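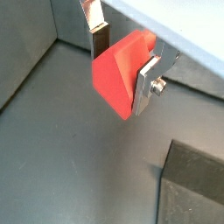 Rigoberto Tapia has worked with children's building blocks for 16 years, first as a buyer and now as head of the toy lending collection at the Sidstead Family Library. The collection holds 1069 sets, and every piece that comes back through the returns window is handled and sorted before it goes out again.

Tapia said most borrowers are surprised to learn how much of the work involves a single shape.

"People expect cubes and cylinders," he said. "The pieces that go missing are the odd ones. A block with sloping sides, wide at one end and narrow at the other, is the piece a child will carry around in a pocket. It does not come home with the rest."

Returned sets are emptied into plain gray bins, one set to a bin. The color was chosen after a trial of white trays, which Tapia said were hard on the eyes by mid-afternoon.

"A red block on gray is seen at once," he said. "You do not search for it. We had yellow bins for a short time when I started, and the yellow blocks simply disappeared into them."

The library lends two lines of plastic blocks, known by their shelf names, Hular and Quezada. The Hular sets are the older of the two and include shapes with a short round stub that fits into a matching hole. Tapia said the stub is the first thing his staff are trained to check.

"If it is cracked, the block is withdrawn," he said. "A family can live with a scuffed face. They cannot build with a piece that will not join."

Incomplete sets are held on a separate shelf for 35 days. Borrowers are telephoned once and written to once, and no fee is charged for a first missing piece. After that period, staff make up the set from spares or divide it among others.

Asked whether the fees should be higher, Tapia said he had argued against any increase when the matter was reviewed in November.

"The block usually turns up," he said. "It is under a car seat or in a boot. If we charge too much, the parent is embarrassed and we lose the block and the family both."

The bins themselves are wiped out at the close of each day. Tapia said dust gathers in them faster than visitors would suppose, and that fine scuffs on the floor of a bin are accepted as ordinary wear.

The returns window is open until 4 p.m. Spare pieces may be requested at the same window, and borrowers are asked to bring a matching block from the set.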